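Painted blocks – the Wekgate set

We started making these blocks in June, at the bench in the Wekgate workshop. The full set is 26 cubes in a handful of plain colours, each one painted by hand and left to cure before a second coat goes on. This page shows the set as it stands now. The older pieces from the Ponell box have their own gallery, linked from the menu.

Sizes are 40 mm for the standard cubes and 50 mm for the large ones. All edges are left square. We tried rounding them on the first batch but they didn't stack as well, so we went back.

Paint is Morkar satin throughout, 2 coats on every face. The yellow needed a primer underneath and the others didn't. The red was mixed a little towards orange after the first test piece looked too much like brick.

The blocks can be wiped with a damp cloth. Please don't soak them. If a corner chips, send it back to us with a note of the colour and we will touch it up – allow a fortnight, longer in summer.

Most of the single blocks are shown on white so that the colours can be compared from one page to the next. Screens vary, so if the exact shade matters to you, ask for a painted sample card before ordering.
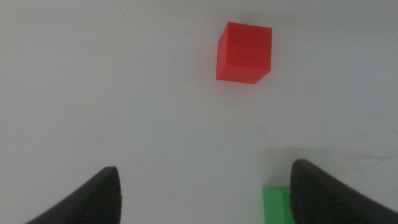 Red cube on the white table. The top face looks brighter than the side.

The blue and green cubes will be added to this page once the second coats are finished. The storage tray, which we call the Pyo tray, is listed separately and holds the standard size only.

Back to all galleries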